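Home & Kitchen > Counters and Surfaces
Thread: Marble counters with a family that cooks, am I being foolish?

gomthorpe_kate wrote:
Hello all, I've been reading along here since March and finally worked up the nerve to post. We're redoing the kitchen and I have fallen hard for a gray marble, the kind with pale veins and then some much darker ones wandering through it. My husband wants quartz. My mother wants me to keep the laminate I grew up with, bless her. We squeeze lemons, we spill wine, and my youngest makes tomato sauce like he's painting a barn. The slab yard quoted me for 38 square feet and I nearly sat down on the floor, but I still want it! This is very much the look I'm after, wood edge and all: 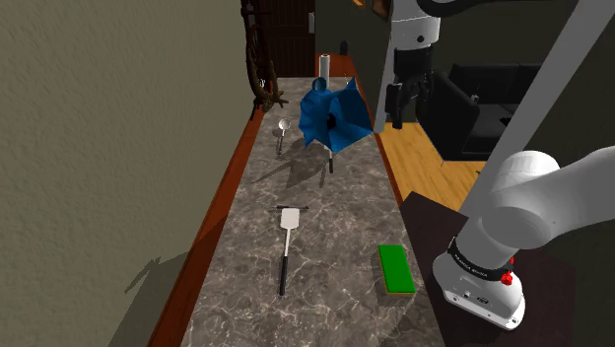

Floor Groen: Get it and don't look back. We've had marble for 11 years and yes, it has rings on it, mostly by the stove where the vinegar bottle lives. The first one made me cry and I couldn't find that one now if you paid me.

Skoltier wrote:
I have to disagree with Floor, kindly. Rings are fine if you're the sort of person who can live with rings. My wife is not, and we spent two years wiping behind guests like a pair of nervous waiters. We ended up pulling it out and going with soapstone, and dinner is a lot more fun now. Kate, ask yourself how you feel about a scratch on a new car. That'll tell you more than any of us can.

gomthorpe_kate wrote:
Oh dear, I parked at the far end of the lot for a whole year after we got ours. But I did stop eventually?

Szczepańska wrote:
Ask for honed, please, whatever else you do! Polished marble shows every etch because the shine goes dull in that spot, and honed is dull to start with, so your lemons have less to spoil. Sealing helps with stains (wine, oil, coffee) but it won't stop acid from etching, and I wish the yards would say so plainly. My aunt sealed hers faithfully and couldn't understand why the limes still left marks. Also, get a sample piece and be mean to it for a week. Leave half a lemon on it overnight. 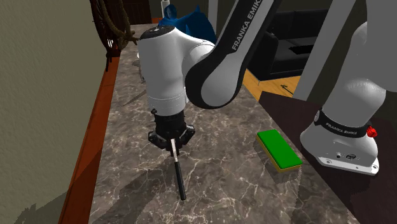 Marble countertop

Skoltier wrote:
Seconding the sample. I still say soapstone, but seconding the sample.

Garnitz wrote:
One thing I haven't seen mentioned is that wood edge. I love the look, I have one myself in cherry, but wood moves with the seasons and stone doesn't, so keep an eye on the joint near the sink. I oil mine when it starts looking thirsty and let the rest be. My fabricator charged $106 to come back and redo the joint, and he was very nice about it and stayed for coffee.

Floor Groen: Put a big cutting board next to the stove and do all your lemons there. That's my whole system.

gomthorpe_kate wrote:
You are all so kind. I've called the yard and they're saving me a honed offcut, and my son has been told he may make sauce on it. My husband says he's keeping the quartz brochure on the fridge until we see how it does. I'll come back and report!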